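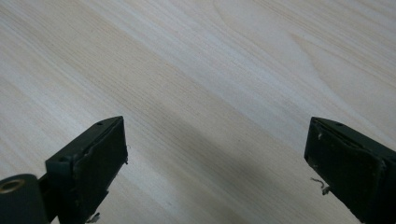
I went to the Drisari money fair last Thursday because entry was free and I have been trying to get serious about my budget. I stayed for five talks and two bad coffees.

The first speaker, Gunther Albers, promised that anyone could clear their credit cards in 6 months. His plan was to stop eating out and call the bank to ask for a lower rate. Fine, I've done both. My rate went down by less than a point, and the rest of his plan was in a workbook that cost $149.

We use cookies to improve your experience. By continuing to browse, you accept our cookie policy. OK

The Marnach booth was showing a savings app. It rounds up what you spend and puts the change away, and the woman there said most people save about $58 a month with it. I asked what the app costs. She had to look that up – and then told me the fee depends on the plan. I left without a number.

Kleinschmidt had the one talk I'd sit through again. It was on reading a loan agreement, line by line, with the fees circled. Half the room had gone to lunch.

I did sign up for a free call with Mevilico about my old retirement account. They wanted my phone number, my salary and my birthday before they would give me a time slot. I gave them the phone number. They've called twice since, both times during dinner, and I still don't have the slot.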